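Visite chez Brelden : une paire de pinces à main montée à domicile

Par la rédaction de Trevden Ateliers, février
7 commentaires – 2 partages

Brelden est un atelier partagé installé à Trevden, au fond d'une cour. La visite était annoncée à 14 h et se faisait en deux temps : l'atelier d'abord, pour l'impression et l'assemblage, puis le domicile d'un des membres, où se font les essais de prise. Le projet s'appelle Paisan. Il s'agit d'une paire de pinces tenues à la main, dont les enregistrements doivent servir ensuite à piloter deux bras posés sur une table. Les bras ne sont pas terminés et ne faisaient pas partie de la visite.

L'impression occupe le fond de l'atelier. Les mâchoires sortent en noir, remplissage élevé sur la zone des axes, plus faible ailleurs. La première série était pleine. Elle pesait trop lourd en bout de main et le poignet fatiguait avant la fin d'une séance ; le bâti a donc été évidé en triangle. La rigidité latérale a baissé, sans que le parallélisme des mâchoires en souffre de façon mesurable. Un jeu complet demande 7 heures de machine. Les pièces sont ébavurées au cutter et les alésages repris au foret, à la main, ce qui reste la principale source de dispersion entre deux exemplaires.

La tringlerie est vissée. Le collage a été essayé sur un prototype et abandonné au premier démontage. Les vis sont serrées jusqu'à disparition du jeu puis desserrées d'un quart de tour, faute de quoi le mécanisme ne revient plus seul en position ouverte. Un frein-filet faible empêche la dérive. J'ai manipulé un exemplaire sans frein-filet : après une série de fermetures rapides, le jeu se sentait nettement à l'extrémité de la mâchoire gauche.

Les patins sont la partie la moins stabilisée. Ils sont moulés sur place, en bleu, dans une matrice imprimée dont les stries donnent la texture. La dureté retenue est un compromis. Plus souple, le patin épouse bien les emballages mais se décolle de son support par le bord inférieur. Plus dur, il laisse glisser les surfaces brillantes. L'atelier tient un cahier de moulage, et c'est le document le plus utile que j'y ai consulté : température de la pièce, temps de prise, défauts au démoulage, tout y figure.

Côté logiciel, Gamby tourne sur un portable ordinaire. Le programme reçoit les vidéos, les découpe et estime l'ouverture des mâchoires. La collecte actuelle compte 300 séquences exploitables ; l'objectif est de 600 avant la mise en service des bras. Le rejet vient surtout de mouvements trop rapides, et dans une moindre mesure des reflets. Il n'y a pas encore de contrôle automatique à l'enregistrement, de sorte qu'un défaut ne se découvre qu'au tri, le soir. Un voyant sur la poignée est à l'étude.

La seconde partie de la visite se passe dans une pièce de vie. L'atelier dispose d'un établi gris, mat, éclairé de façon uniforme, et les premières séquences y ont été tournées. Elles se ressemblaient trop. Le membre qui reçoit a donc mis sa table à disposition, avec ce qui s'y trouve : emballages, sachets, petites boîtes. Aucun objet n'est repéré ni étiqueté. L'opérateur saisit, déplace, repose, et recommence avec une autre orientation. J'ai pu faire quelques prises. La course est courte et la gâchette demande un effort régulier ; le défaut habituel du débutant est de fermer avant d'avoir aligné les mâchoires avec la largeur de l'objet.

Deux réserves pour finir sur la mécanique. Les axes de rechange ne sont pas documentés, alors que les fichiers d'impression le sont correctement. Et la poignée n'existe qu'en une taille, trop large pour ma main – le point est connu de l'atelier, qui attend d'avoir figé les patins pour y revenir.

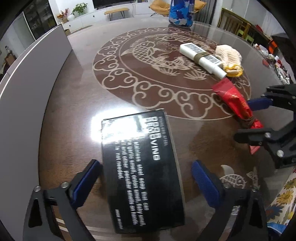

Le choix des surfaces d'essai reste discuté au sein de Paisan. Une partie du groupe voudrait revenir à un fond neutre pour faciliter l'estimation d'ouverture dans Gamby, l'autre tient à garder des conditions domestiques. La table retenue cumule les difficultés : bois brun verni, grand médaillon à poissons et volutes claires, et une lumière qui blanchit le haut de la boîte noire marquée « ODOR REMOVING » au point d'effacer une partie du texte voisin. Les mâchoires y sont plus ouvertes que la boîte, patins bleus inclinés de part et d'autre, ce qui correspond à la consigne d'approche donnée aux opérateurs. Le paquet rouge serré par un élastique, entre les doigts de l'autre pince, relève d'un cas différent : le plastique est froissé et son épaisseur change d'un bout à l'autre. Brelden prévoit de traiter ces objets souples dans une série à part, avec un patin plus tendre dont la matrice était encore sur l'imprimante à mon départ, à 18 h.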